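Christmas market in Plokcombe, and a small prize draw

2006-12-12

Since I moved to Plokcombe I wait every year for the Christmas market, and on Saturday I went for the second time. Last year it rained so strongly that I stayed only for a coffee. This time it was cold and dry and I walked along all the stalls twice.

The shops in the High Street are taking part too. Boersma, the bakery by the bridge, is giving a free spiced biscuit with each loaf until Christmas Eve. Kimov has a sale on candles and wool blankets, two for the price of one, but you must ask for it at the till, as there is no sign in the window. I bought two blankets in November for the full price, so I was a little angry with myself.

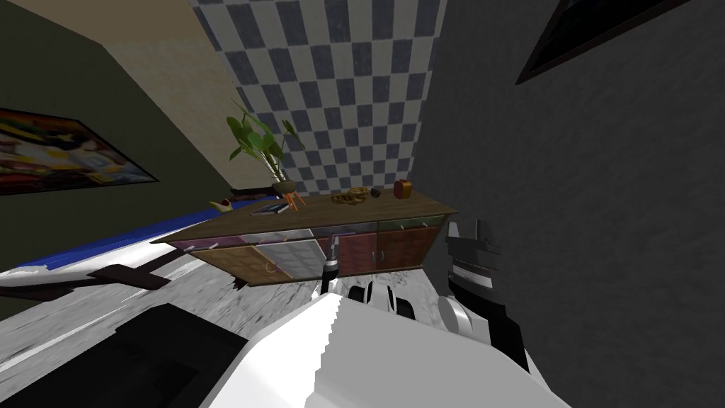
Now the prize draw. Fondell, the toy shop, gives away a large hamper with sweets, a board game and a voucher. You get one ticket when you spend 8 pounds or more, and you write your name and telephone number on the back. My ticket has the number 2477, which I find a nice number, although I have never won anything in my life except a bottle of shampoo.

The draw is on the last evening of the market, after the choir has sung. You do not need to be there, they will telephone the winner. I will go anyway, for the choir and for the roasted chestnuts, which were already sold out when I came to the stall on Saturday. If somebody knows at what time they start to roast them, please write it in the comments.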